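Two Arms and a Laundry Basket
Wendt wants hotels to rent a robot that hangs clothes. Friederike Gerlach has a few questions first.
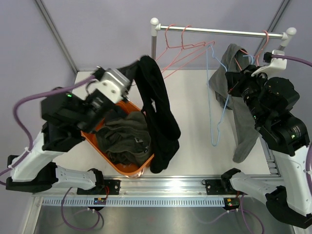

What you get for the money

The Wameveck is a two-armed bench unit that takes garments out of a basket and puts them on hangers. Wendt offers it from its Trurnberg office as a monthly service, with a 20-month minimum term. The brochure talks about "hands-free garment care". I counted on seeing some of that in Evonham, where the company runs its demonstrations on Friday mornings.

A basket held a dark olive garment, and one gripper had a long black one pinched by the top. Wire hangers, pink and pale blue, waited on a short rack. It's a tidy setup, and a very small one. A hotel laundry at the end of a weekend has carts, steam and people in a hurry, and I'd want to see the arms there before I believed a word about throughput.

The numbers

Wendt quotes 40 garments an hour. Asked what counted as a garment, the sales rep said "typical items" and went looking for a data sheet, which listed 463 test runs and no failure rate. Dark fabrics on dark fabrics? Slippery linings? Coats? I was told an update in January would help.

The rental covers remote support and replacement gripper fingers. Floor work, power and staff training are extra, and somebody still has to load the basket and clear the rack – a part of the job the brochure skips.

Would I sign?

No. A three-month trial with a way out would change my mind, and I asked for one. Wendt's answer was that the term is roughly as short as they can make it.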